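4.2 Learning tunes by ear in the Pleltham sessions

What surprised us most in the Pleltham recordings was how quickly players picked up a tune they had never heard before. Retamal had expected beginners on fiddle and concertina to need a dozen repeats of a reel before the second part settled. Many had the outline after three or four, and they got there by listening for the long notes and letting the short ones come later (a wonderful thing to follow on tape!).

The full collection holds 2,250 tune performances, of which 2,000 were clear enough to transcribe. We marked each one for key, repeats, ornaments and the point where a second player joined in. 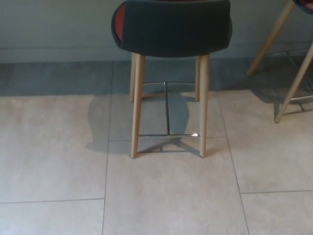

Figure 3. Bar stool, upholstered in dark gray and red, with light wood legs.

Jigs and reels behaved very differently. In jigs, new players nearly always came in at the start of a part, while in reels they slipped in anywhere, often on the last two bars before the turn. The 12 slow airs are a delight to work with, but they were played solo from start to finish and are left out of the counts in this section.

Rolls and cuts arrived late. A player might hold a plain version of "Tramis," a local reel in D, for about 20 rounds before trying a single roll, and then add several in the same evening. Hortensia Retamal, who transcribed the whole reel set, found that these first rolls fell on the same notes the lead fiddler had chosen, even when an easier spot was close by. We think this is strong evidence that learners take in ornaments as part of the tune, and we return to it in Section 5 with the July recordings.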